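Pedido de suporte – Fã-clube e arquivo Darngate
Assunto: cartaz errado na página da terceira temporada e legendas fora do tempo
Aberto em: 11 dez 2020
Estado: resolvido, em observação

Olá, boa gente do suporte!

Escrevo com um cafezinho ao lado e sem pressa nenhuma, porque sei que andam cheios de trabalho com a estreia do episódio especial de Darngate, e a última coisa que quero é parecer zangada. Sou assinante da Griro há uns bons anos, desde o tempo em que o catálogo cabia numa página, e trato do arquivo do fã-clube português da série (temos fichas de todos os episódios, entrevistas traduzidas, os cartazes, enfim, uma trabalheira que fazemos com muito gosto).

O problema é este: na página da terceira temporada, o cartaz que aparece é o antigo, aquele em que a atriz principal está de costas. O estúdio trocou-o depois de ela se ter queixado numa entrevista de que ninguém lhe mostrara a versão final, e houve até um comunicado da Fuven a dizer que a imagem ia ser retirada de todo o lado. Foi uma novela que nos animou as conversas do clube durante semanas! Pois bem, na televisão da sala vejo o cartaz novo, no telemóvel vejo o velho, e no computador vejo ora um, ora outro, conforme entro pela pesquisa ou pela lista de favoritos.

Já experimentei:
– terminar sessão e voltar a entrar nos três aparelhos;
– limpar os dados da aplicação no telemóvel;
– mudar o idioma do perfil para inglês e depois outra vez para português;
– abrir a página numa janela privada (aí aparece sempre o velho).

E já agora, aproveitando a viagem: as legendas em português do episódio 5 entram com atraso a partir da cena do jantar na mansão Milošević. No princípio batem certo, depois vão escorregando, e quando chega a revelação do testamento já lemos a resposta com a personagem calada há que tempos. Em inglês está tudo bem. O meu marido, que não lê inglês, viu a cena três vezes e continua convencido de que foi o cunhado.

Deixo o resto no formulário, com os aparelhos e as versões. Muito obrigada pela paciência e um abraço a todos.

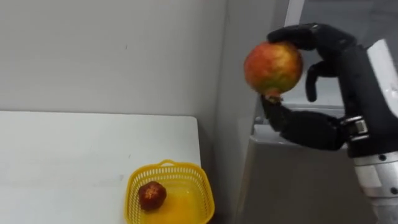
Živko Jurić: Boa tarde, e obrigado por uma mensagem tão completa, que me poupou metade das perguntas. Consegui ver as duas coisas do meu lado. Quanto ao cartaz, a página vai buscar a imagem a dois sítios: a ficha da temporada, que já tem a versão nova, e uma cópia guardada para as listas e para quem entra sem sessão iniciada, que ficou com a antiga. Por isso a janela privada lhe mostra sempre o velho. Pedi a renovação dessa cópia. Quanto às legendas, preciso de um favor: consegue dizer-me quantos segundos de atraso nota na cena do testamento, e se o episódio foi visto em direto da aplicação ou descarregado?

Olá, Živko, que resposta tão rápida! Fui ver com o cronómetro da cozinha, que não é instrumento de grande precisão, mas serve. Na cena do testamento são quase 6 segundos. No início do jantar mal se nota, talvez nem dê por isso quem não esteja à procura. Vi sem descarregar, na televisão e depois no computador, e é igual nos dois. Uma amiga do clube descarregou o episódio para o tablet e diz que tem o mesmo atraso, portanto não deve ser da ligação.

O cartaz no telemóvel já mudou, que maravilha. No computador, pelos favoritos, ainda me aparece o antigo.

Živko Jurić: Isso ajudou muito. O ficheiro de legendas em português foi feito para a montagem anterior do episódio, antes de o estúdio acrescentar uns planos à chegada dos convidados. O inglês foi refeito nessa altura e o português ficou esquecido. Há um ficheiro corrigido, com 326 falas, e mandei-o para publicação. Nos favoritos, experimente por favor retirar a temporada da lista e voltar a juntá-la. Peço desculpa pelo incómodo, sobretudo ao seu marido.

Retirei, juntei, e lá está o cartaz novo, com a nossa querida detetive finalmente de frente! Avisei o pessoal do clube para fazer o mesmo. As legendas, à hora a que escrevo, continuam atrasadas, mas imagino que a publicação leve o seu tempo.

Nota interna: ficheiro de legendas publicado. Cópia da imagem renovada para perfis sem sessão. Verificar se a temporada 2 usa a mesma cópia antiga.

Voltei só para confirmar: vimos ontem à noite o episódio inteiro e as legendas estão certinhas, do jantar até ao genérico. O meu marido reconhece agora que não foi o cunhado, embora ache que o cunhado sabia. Se puderem, deixem o pedido aberto até 31 de janeiro, que é quando fazemos a maratona do clube e temos gente a ver em tudo quanto é aparelho – se alguém ainda apanhar o cartaz velho, escrevo por aqui.

Živko Jurić: Fica em observação até essa data. Boa maratona a todos!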